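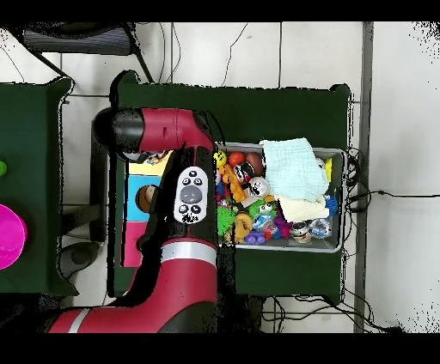
Kristof Peeters wrote to us, after reading the first draft, that a speaker who says "silver" and a speaker who says "gray" may see no difference at all, and that we should not count the two words as a disagreement. We accept this remark for the shorter list of terms, but we keep the two words apart in the longer one.

**Figure 4.** Red beside black, with a silver-white band across the red.

### 4.2 Words for pale and shiny surfaces

The answers come from two towns, Ostedstead and Skergate. In total we collected 702 written answers, of which 505 were given by people who speak a second language at home. Each person could write one word or several words, and no list was shown before.

For red and black the answers were very stable in both towns. A person who wrote "dark red" was placed under red, and the same rule was used for "deep black". The difficulty begins with pale surfaces that reflect light. A band such as the one in Figure 4 can be called silver, white, light gray or metallic, and all these words are reasonable. In Ostedstead the older speakers preferred "silver" also when the surface was only painted. In Skergate the same age group used "gray" more often, and they kept "silver" for coins, spoons and jewelry.

We first thought that this difference has its origin in the home language. However, the 90 speakers who had moved from one town to the other after the age of ten mostly followed the use of the new town. This agrees with the earlier word list of Fikre, in which "silver" was also marked as a local habit.

A second point concerns word pairs. Over 200 answers contained a hyphen or a slash, for example "silver-white" or "gray/white". Such answers were counted once under each word, with half weight. We tried also to give full weight to the first word only. The order of the two towns did not change, but the distance between them became smaller.

The terms for blue and green are treated in the next section.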